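助成事業 中間報告書(第2期)
提出日:2018-04-17
事業名:港町スコーズサイド(Skodside)聞き書き・方言語彙集の編纂
報告者:Radymyr Mykhailiuk

1. 進捗の概況
前回の報告で「年内に録音の文字起こしを終える」と書いたのは私である。読み返して、ずいぶん元気な人が書いたものだと感心した。現時点で文字起こしが済んだのは48時間分、残りはまだ棚で順番を待っている。語彙カードは約800枚になり、うち校閲まで進んだものが600枚ある。遅れの主な原因は、話者の皆さんが一つの単語を説明するのに三世代分の親族関係を必要とすることで、これは事業計画書の工程表には載せにくい。 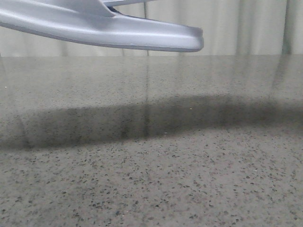 灰色の斑点模様の天板の上で

2. 聞き取り調査
11月に予定していた漁具の語彙の調査は、相手が漁に出ていたため二度延期した。漁師に漁具の話を聞きに行くのに、漁期を選んだ当方の落ち度である。三度目にようやく座ってもらい、網の結び目だけで半日分の録音が取れた。似た結び目に五通りの呼び名があり、話者はそのうち四つを「よその村の間違い」と断言した。語彙集には五つとも載せる。

地区別では、旧市街と北の入り江がほぼ完了した。丘の上の集落は道が悪く、あまり進んでいない。道が良くなるのを待つか、こちらの足が丈夫になるのを待つかで、当面は前者に期待している。

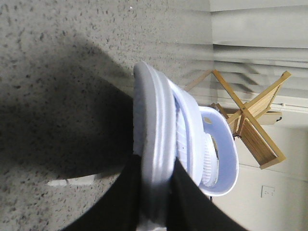
3. 編集作業
見出し語の表記については、Tkachenko方式(発音重視)とMastik方式(語源重視)のどちらを採るかで会議を重ねた。議事録は語彙集の本文より先に一冊になりそうな勢いだったが、見出しは前者、語源欄は後者ということで決着した。双方とも自分が勝ったと思っているようなので、このまま触れずに進めたい。

カードの管理には、前期に導入した目録ソフト「Aro」を引き続き使っている。検索は速い。ただし長音記号の付いた語を別の語として並べる癖があり、「岸」と「岸辺」の間に台所用品が三語入り込んだ。並べ替えの規則は書き直し、既存のカードも順に直している。

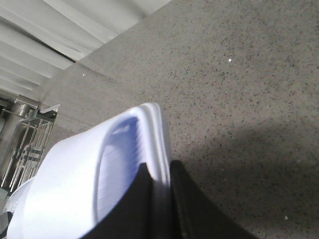
校閲では、例文の扱いに一番時間を取られている。話者の例文は生き生きしているが、半分近くは実在の隣人の悪口である。人名を伏せても、狭い町では船の色を書いただけで誰のことか分かってしまう。該当する例文は本人に読み上げて了承を得ることにした。これまでのところ、断られるより「もっとひどい例がある」と追加されることのほうが多い。

4. 予算の執行状況
旅費は計画を下回り、茶菓代は計画を上回った。聞き取り先で菓子を出されたら次回はこちらが持参するのが土地の作法で、持参すると次はさらに大きな菓子が出てくる。この競争から降りる方法は見つかっていない。費目間の流用については別紙の申請書をご覧いただきたい。録音機の修理費は見積もりの範囲に収まった。

5. 次期の予定
・残る録音の文字起こし
・丘の上の集落での補足調査
・船具と天候に関する語の校閲
・見本組み(「あ」に当たる部のみ)の印刷

見本組みは印刷所と判型の相談を始めたところである。先方は持ち運びやすい小型本を勧め、編集側は余白の広い大判を譲らない。話者の一人からは「字が大きければどちらでもよい」との意見をいただき、目下これが最も有力である。

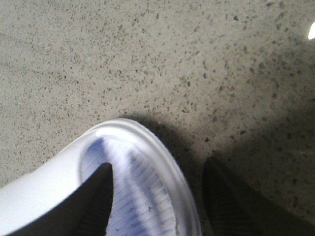

細かな斑点のある灰色の面と、半透明のプラスチック製品

工程表の改訂版は次回の面談時に持参する。前回より控えめな日付を入れてある。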